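Re: [desk-manip] How many demos before we freeze the Vunier set?
From: Samer Fakhoury

On the Vunier desk set, the Prutent team wrote:

> We now have 3,328 episodes and the curve on held-out
> desks is still climbing. We'd like to skip the manual
> review, freeze in September and start training on
> everything. Reviewing by hand costs us more than
> collecting does.

I don't buy it, and I'd like to see that curve with the axes labeled before anyone freezes anything.

I pulled 100 episodes at random and watched them from start to finish. In 51 of them the operator paused for longer than it took to do the task. A policy trained on that learns to hover. You can call it "natural human timing" if you like, but I have watched the Valente baseline hang over a spring until the timeout, and I don't think it was being natural.

My second complaint is the labels. 413 episodes carry the instruction "tidy the desk" and nothing else. Tidy it how? Two operators will give you two different desks, and the loss will cheerfully average them. Lurari had the same trouble with their kitchen set and ended up throwing out the vague ones.

Third, "held-out desks". If the held-out desk has the same keyboard in the same spot, it is held out on paper only. Please send the list of objects per desk – the real one, from the logs.

I'm not against more data. I'm against counting episodes as if they were all worth the same. A blurred wrist view during a fast move may be fine, or it may be useless for the grasp that follows, and a script that checks file length won't tell you which.

Stills from one desk, fixed view first, then two from the wrist:
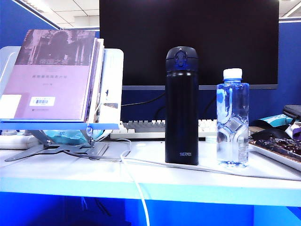
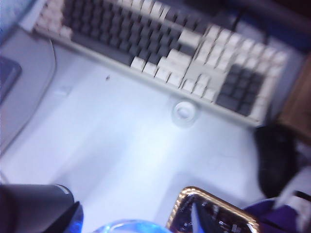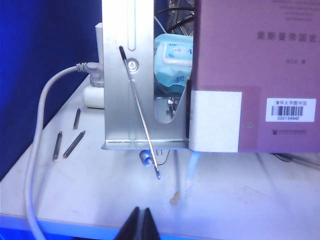
Dearborn, August 23, 2020

Look at the second one and tell me what a labeler is supposed to do with those keys. The third is sharp enough to pick out the coils on the springs, and I'd keep it. So my vote is no freeze until someone has reviewed the vague-label episodes by hand. I'll take half of them if Prutent takes the rest.

Samer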